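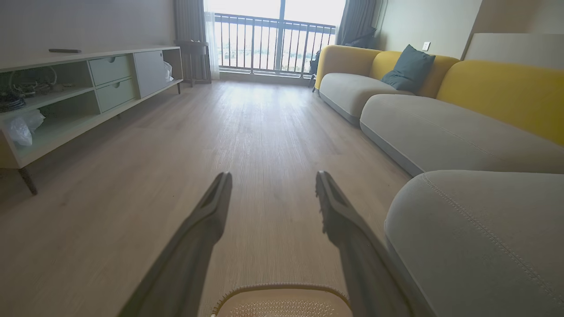

*Floor and balcony door, 03/11/2018*

I am now 2 weeks in the new apartment in Buenaventura, and I still wake up before the alarm. In Paltach my window looked at a wall, so morning came late for me. Now the light wakes me, and I drink my coffee slowly, like a person on vacation.

The rent is 368 a month. In Paltach I paid 248, and I think about this difference every time I buy cheese. But the bus to Statorham stops near my door and I can read on the way. New curtains I will buy in October, maybe.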